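Speaker notes: When to stop trusting the simulator
Group seminar, Thursday, 2 pm. Speaker: Gebhard Tanner
30 minutes plus questions

Slide 1. Title

Thank the organisers. Say who did what: I wrote the evaluation code, the Clanham lab ran the real kitchen trials, and the Janevski group gave us their scene generator before it was released. Any mistakes in the numbers are mine.

Say at the start that questions are fine during the talk, except on slides 6 and 7, where the answer is usually on the next slide.

Slide 2. The question

We train manipulation policies. A policy is the piece of software that takes in camera images and joint positions and puts out the next arm movement. We end up with a lot of them, and we need to know which ones are worth putting on a real arm.

Real trials are slow. Someone has to reset the bench after every attempt, watch the arm, and write down what happened. At Clanham a good day is 60 trials. One policy tested properly takes most of that day.

Simulated trials are cheap. We can run them overnight. The trouble is that a score in simulation doesn't tell you what score you'll get on the real arm, and everyone in this room knows it.

So the question for the talk is smaller than that. If I have two policies and simulation says A is better than B, how often is A better than B on the real arm? I only care about the order.

Slide 3. What other people do

Keep this short. There are two usual approaches. The first is to make the simulator look and behave as much like the real room as possible, with scanned objects, measured friction and matched lighting. It works, but somebody has to do it for every room.

The second is to randomise everything and hope the real room falls inside the spread. This is cheaper, but you get policies that are cautious everywhere.

Both of these are about training. We're talking about testing. You can train on whatever you like and still use our method to choose between the results.

Slide 4. Drinia

Drinia is the name of the test harness. It doesn't stand for anything.

It takes a policy and a task, and it builds a set of kitchens. Each kitchen has a different layout, different finishes and different things on the counter. The task stays the same. The policy gets one attempt per kitchen, with no second tries.

We used 40 kitchens per task. Fewer than that and the order of the policies changed from one run to the next. More than that and we were paying for compute without learning much. There's a plot in the backup slides if someone asks.

Point to make here: the kitchens aren't copies of the Clanham kitchen. None of them were built to match it. People assume they were, so say it twice.

Slide 5. The tasks

Pick up a mug from the counter. Move a mug from one part of the counter to another. Open a cabinet door. Open the oven door. Put a mug in the cabinet.

The last one is the hard one, because the policy has to open the door, go back for the mug, and not close the door with its elbow on the way.

For the real trials we dropped the oven task. The oven at Clanham has a stiff spring and the arm kept going into its force limit before the door moved. That's a hardware problem and it told us nothing about the policies.

Slide 6. How we score

This is where the method differs from the usual thing, so slow down.

The usual score is success or failure. The mug is off the counter at the end or it isn't. With success rates, two policies often land so close together that the order is a coin toss.

We split each attempt into stages. For the mug tasks the stages are approach, pre-grasp, contact, lift and hold. A stage counts as reached when a geometric condition is met, and the simulator can check that exactly because it knows where everything is. On the real arm we mark stages by hand from video. Two people mark each video separately, and a third settles the disagreements.

Then we compare policies by how far they get, kitchen by kitchen. Each kitchen is its own small contest between A and B. The final order comes from adding up the contests.

If someone asks why we don't average the stages into one number: we tried it. A policy that always reached pre-grasp and never lifted anything came out ahead of one that lifted half the time. That's in the paper under things that didn't work.

Slide 7. What goes wrong at the mug

Leave this one up for a minute. It's the render I get asked about most, and I want people to look at the counter before I start talking about the plots. 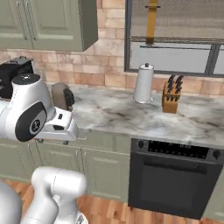 Figure 3. Simulated kitchen, mug task. The white arm reaches toward the back of the marble counter, with the mug just beyond the gripper.

Talk through why the approach stage matters in a kitchen like this. The mug's handle faces right and the wrist partly hides its top edge from this viewpoint. There's a dark appliance in the corner by the wall, and from here the arm overlaps the lower part of it. A policy that has learned to come in wide can be fine on an open bench and then run out of room near a corner.

The paper towel holder and the knife block are farther along to the right. They're distractors. The harness puts a few on every counter. Some policies drift toward a tall object near the back wall, and the stage score picks that up early, at approach, where a success rate would only record one more failure.

Don't get drawn into a discussion of the tile colours. Finishes are sampled. Yes, some combinations are ugly.

Slide 8. Main result

Show the scatter plot. Each dot is a pair of policies. Across is the margin in simulation, up is the margin on the real arm.

Dots in the top right and bottom left are pairs where simulation got the order right. Most of them are there. The ones that aren't sit near the middle, where the two policies were close to begin with and the choice hardly matters.

Compare with the same plot using plain success rates. The cloud is fatter and there are wrong answers well away from the middle. Those are the expensive ones, where you'd have sent the worse policy to the lab with some confidence.

Be clear on what this doesn't show. The actual scores don't line up. Policies do better in simulation on contact and lift, and we think that's the friction model. The order survives. The numbers don't, so please don't quote a simulated score as an expected real one.

Slide 9. Where it fails

There were 2 policies that simulation put near the top and the real arm put near the bottom. Both used the depth camera heavily. Rendered depth is clean, and real depth on a shiny benchtop is full of holes. Once the Treltton noise model was added to the depth images, both dropped to about where they belonged.

The cabinet task is also weaker. Real hinges vary a lot more than ours. Some doors at Clanham swing back a little after you let go, and nothing in our scenes did that in March when these runs were made. It's been added since but I don't have results yet.

Last one. All of this is with a single type of arm and gripper. I'd expect it to carry over to similar arms. I wouldn't bet on it for a soft hand.

Slide 10. What we do now

Practical slide. Every new policy goes through Drinia overnight. Anything that loses clearly to the current best doesn't get lab time. Anything close goes to the real kitchen, and so does anything using depth, whatever the simulation says.

This has cut the queue at Clanham enough that people can book a bench in the same week.

If you want to try it, the harness needs your policy wrapped in a single function that takes an observation and returns an action. Most people manage that in an afternoon. Stage definitions for your own tasks take longer, and I'd ask for a second opinion on them. Our first version of "contact" counted knocking the mug over.

Slide 11. Thanks and questions

Leave the plot from slide 8 up during questions.

Likely questions:

How long does a full run take? One night on the shared machine if nobody else is on it.

Did the people marking the videos know which policy was which? No. File names were scrambled before they got them.

Could you use the stage scores for training as well? Probably, but then I wouldn't use them for testing the same policy.

Why only mugs? They have a handle, so orientation matters, and they were already at Clanham. Bowls are next.

Backup slides: kitchens versus stability of the order, marking sheet, full table of policy pairs, depth images with and without noise.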